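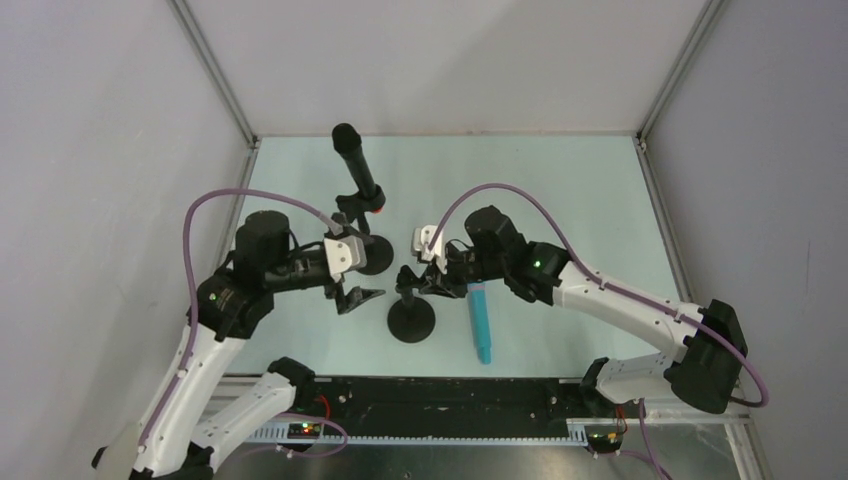
Keeping a White Worktop White (Or Close Enough)

I have had pale work surfaces in every place I've lived, which tells you I don't learn. A white laminate kitchen counter, then a white craft table, and now both at once plus a little painted bench in the garage. They look wonderful for a week. Then come the gray lines, the tea rings, the mystery specks, and you start draping a dish towel over the worst bit when people come over.

So these are the things I do now, after plenty of scrubbing with the wrong stuff.

Start with a dry wipe

I used to go straight in with a wet sponge, and all that did was turn dust and crumbs into paste and push them into the corners. Now I go over everything with a dry microfiber cloth first, folded in quarters so I can flip to a clean side. Then the damp cloth. Then a dry one again, if I'm being good (I'm usually not).

If you've been sanding or cutting anything, use a soft brush and a dustpan before any cloth touches the surface. Grit under a cloth is how I put a lovely set of swirls in my bench!

My everyday cleaner

Two drops of dish soap in a spray bottle with 500 ml of warm water. I've bought the fancy sprays, including a lemon one from Gendico that smelled so good I wanted to wash my hair in it, and on ordinary grime I couldn't see any difference. Mark the bottle with tape so you know what's in there, and make a fresh batch every couple of weeks or it gets a bit funky.

Go easy on the soap. More than two drops and you'll be wiping off streaks all afternoon.

Those thin gray lines

Most of the gray marks on a white laminate surface aren't scratches at all. They're metal rubbed off the bottom of pans, tools, cookie sheets, whatever you've dragged across. Run a fingernail over one. If you can't feel a groove, there's a good chance it will come off.

I make a paste of baking soda and water, about as thick as toothpaste, and rub very lightly with a fingertip in a soft cloth. Leave it a minute, wipe, rinse, dry. Try it somewhere hidden first, especially on anything glossy, as even baking soda can dull a shine. The white eraser-type sponges work too, but they're a very fine abrasive, so I save them for marks the paste won't budge. 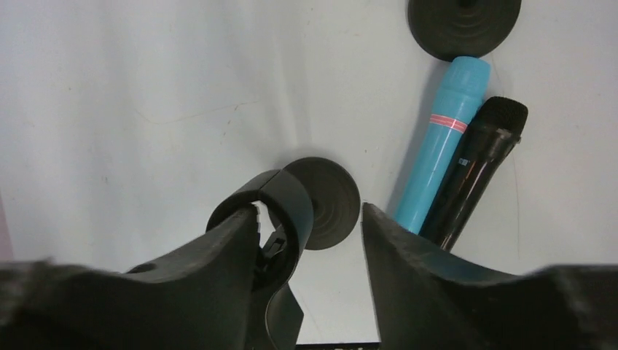
If you can feel the groove, no amount of rubbing will fix it and you'll only wear a dull patch around it. I've filled a couple of deep ones with a white repair paste from Koutsoukos, our local hardware store, and pressed it in with an old loyalty card. Up close you can tell. From the doorway you can't, and that's good enough for me.

Tea, coffee and turmeric

Tea and coffee rings come up with the same baking soda paste if you get to them within a day or so. Turmeric is another matter. I made a big curry in February and had a yellow thumbprint by the stove until nearly summer. What finally shifted it was sunlight, of all things, or maybe just time. These days I lay down parchment paper before I open the jar.

Please don't mix bleach with anything, by the way. Not vinegar, not ammonia, not the lemon spray.

Put something under your stuff

This one has saved me more scrubbing than all the rest put together. Stick-on felt pads under anything that lives on the worktop: the toaster, the knife block, the sewing machine, the bench lamp. A sheet of 50 pads costs next to nothing and lasts me ages. Wipe the feet dry first or they'll slide off in a week and leave a gummy ring (rubbing alcohol on a cotton ball for that).

For messy projects I use a cheap cutting mat, and for really messy ones an old shower curtain, cut into 6 pieces and rolled up behind the door. When one gets too gluey I toss it and grab the next.

Check it from the side

Before you put everything back, turn off the overhead light and set a lamp low at one end of the surface. Every smear and crumb you missed will show up. It's horrifying the first time! I do it maybe once a month, with a cup of coffee in my other hand, on a coaster.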